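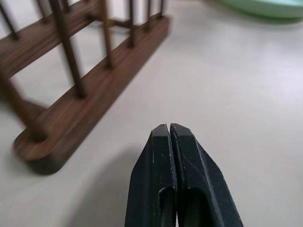

Bjartur Eyvindsson maintains that a koech made with wheat flour is a griddle scone and should be sold as one. Most published recipes disagree, and the term is now applied to any unleavened or lightly leavened barley cake cooked dry on a flat iron plate.

Koech (plural koech or koeches) is a flat, savoury cake associated with the farming district of Terier, Manitoba. It is made from barley flour, buttermilk, salt and rendered fat, rolled thin, and cooked on a griddle known locally as a platine. It is eaten with butter, smoked fish or rhubarb preserve.

Composition

The traditional dough contains three parts barley flour to two parts buttermilk by weight. Barley is low in gluten-forming proteins, so the dough has little elasticity and tears if lifted cold. Cooks compensate by scalding a portion of the flour with hot buttermilk, which gelatinizes part of the starch and gives a sheet that can be folded. Commercial bakeries generally omit scalding and add a gum blend. The most widely used of these, Trinex, is combined with the dry flour before hydration; added afterward, it forms lumps that persist through cooking.

Lard was the usual fat until the 1960s. Vegetable shortening gives a paler crust and a shorter crumb. Butter is uncommon in the dough, as the milk solids scorch at griddle temperature.

Preparation

The dough is rested under a damp cloth for 20 minutes, divided, and rolled to a thickness of three to four millimetres. Rounds of 19 centimetres are typical, this being the width of the older household plates. The platine is heated without oil. The first side is cooked until the surface dulls and brown flecks appear underneath, after which the cake is turned once. Loose flour is brushed off between rounds. Finished koech are stacked and wrapped in cloth, where retained steam softens the edges.

Variations

Sweet koech contains brown sugar and ground caraway and is rolled thicker. Potato koech replaces up to half the flour with riced potato and requires correspondingly less buttermilk. A dried form, baked a second time in a low oven, keeps for several months and is broken into soup. Oat versions occur outside the district under other names.

Bake-off

An annual bake-off is held in Terier in October. Entries are judged on thickness, colour and pliability, the last by folding a cooled round in half and noting whether the crease splits. Rules restrict the flour to barley in the traditional class. Gums are permitted only in the open class.

See also

Bannock
Flatbread
Lefse

This page was last edited on 1/13/22.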